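Workshop tips: choosing between hands and grippers
2021-12-15

Before you spend anything, put a two-jaw gripper on the arm and see how far it gets you. Ours cost less than the tablecloth budget for the Skustden open day and has managed most of what we've asked of it. The five-fingered pair cost rather more, and arrived with a manual that Carla Khasawneh read in full, so that the rest of us could ask her instead.

Label both ends of every cable. If you think you'll remember which is which, label them twice.

Run each hand for at least 40 grips before you form an opinion. The first seven mean nothing, as all you're measuring is your own guesswork about where the part sits. We did 123 with the Ernwood jaws in October and changed our minds twice on the way.

Write down the failures in words as well as numbers. "Dropped" covers a multitude of sins. "Slid out of the little finger's side" gives you something to fix on Monday.

Rubber fingertips pick up dust at a remarkable rate. Wipe them with a damp cloth at every tea break and let them dry before the next run. Washing-up liquid is fine in small amounts. Dima Qudah tried furniture polish, and we now have a sheet of results that tells us a great deal about furniture polish.

Save the old controller settings before you load the new ones. The Gallardo box keeps one copy and is not sentimental about it. 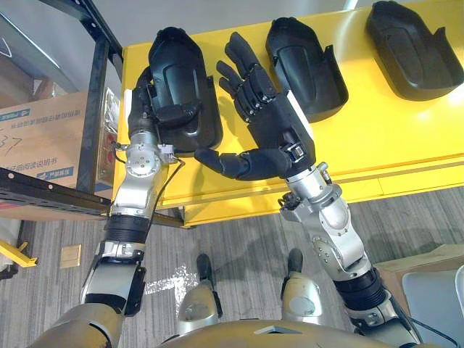 Curved parts are where a proper hand begins to earn its keep. Flat jaws want two parallel faces, and moulded shells seldom oblige. With the black covers on the yellow table, the left-hand set of fingers can curl over the near edge and keep the thing upright, while the other hand waits open, palm up, with its thumb almost touching. Try each hand on its own first, then bring in the second. Two arms can disagree in ways one arm can't.

Glossy tabletops play havoc with cameras. If your bright patches wander as the sun goes round, draw the blind, or tilt the lamp until the worst of the glare lands somewhere dull. A matt cloth helps too – pin it down, or the gripper will have it.

Keep spare fingertips in a jam jar with a lid. The Fumora ones roll.

Last, leave the speed alone until the grip is right. Ours sat at the slowest setting for 1140 cycles and Dima complained through most of them.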